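4.2 Do household labels survive a second week?
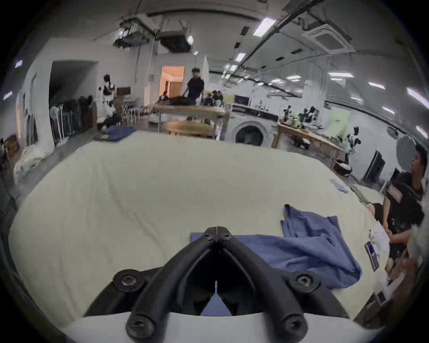

The case for labeling shared laundry rests on a short chain of claims: people lose clothes because they cannot tell them apart, labels let them tell them apart, so labels cut losses. We doubt the first link. In the Warncombe survey, 112 residents were asked to name the last item they had lost, and 40 could not name one at all. A complaint that large a share of people cannot attach to a single sock or shirt may be a complaint about something else – the shared room, perhaps, or the people in it.

Başaran reads the same answers more kindly. In her account, small losses are forgotten quickly but still add up to a sense that the system is unfair. This may be so, but the survey had no question that would separate a forgotten loss from one that never took place, and we are wary of building on it.

The Orness trial looks stronger at first. Losses reported in the 16 labeled households fell during the first week and stayed low until the trial closed. Yet those households also received a visit and a printed folding guide, and the comparison households received neither. Any of these could have made people more careful for a while.

Figure 4. Blue cloth items on a covered table.

Yazzie tried to repeat the result without the visits and found no clear difference between the two groups. Supporters of labeling blame the Clullex tags used in that study, which some residents said came off in the wash. We have seen no count of how many did. Until someone reports one, the tags are a convenient excuse – and the plain reading is that the visits did most of the work.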